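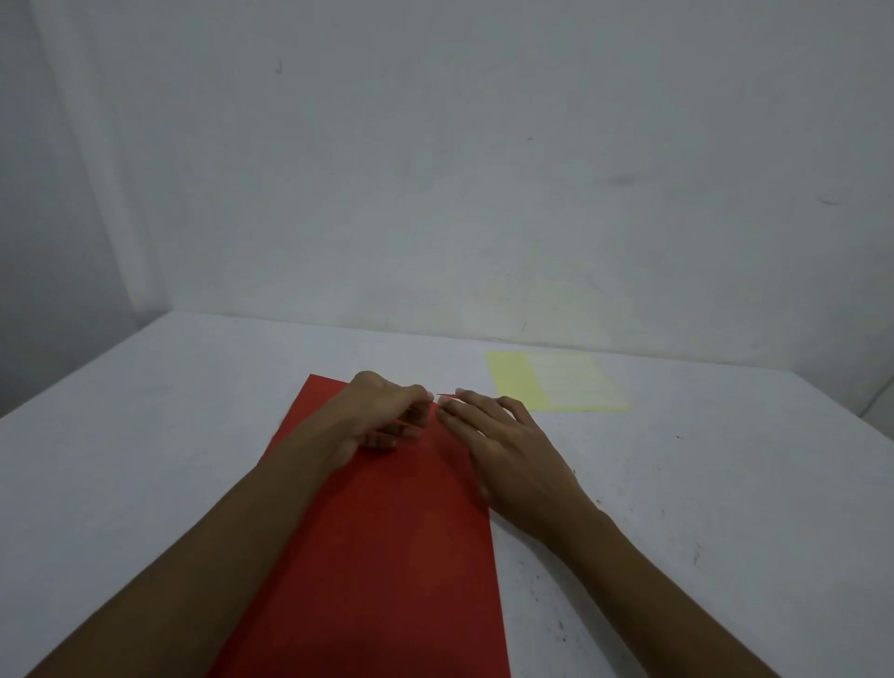
The Todside paper folding evening is back in August, in the upstairs room at Brutdale, and the colour for the first half hour will once again be red. Gobnait McGrath bought 400 sheets of it from Gullis two years ago on the strength of a discount, and we have 147 left, so anyone hoping for a tasteful sage green should bring their own. Beginners start big. A large sheet laid a little askew on a white table, with the far edge pinched up into a small point between both hands, is as far as most of us get before the tea arrives, and Gobnait regards that as decent progress. Small paper comes later, for people with patience and good reading glasses.

We start at 7pm and finish when the last crane has been unfolded to see what went wrong with it. Bring a ruler if you like, though you will be teased for using it. A thumbnail makes a perfectly good crease. Please don't bring glitter – those who were there for the Christmas stars will know why, and some of them are still finding it in their cars.

The Ogundipe cup for best box with a lid will be awarded again. Last year's winner had a lid that fitted a different box, but it was a very good lid. Entries should be named underneath in pencil and left on the windowsill by half past eight.

It costs nothing to come, and the biscuits are 63p a packet, which you will be able to taste. Put your name on the sheet by the door, which is also red.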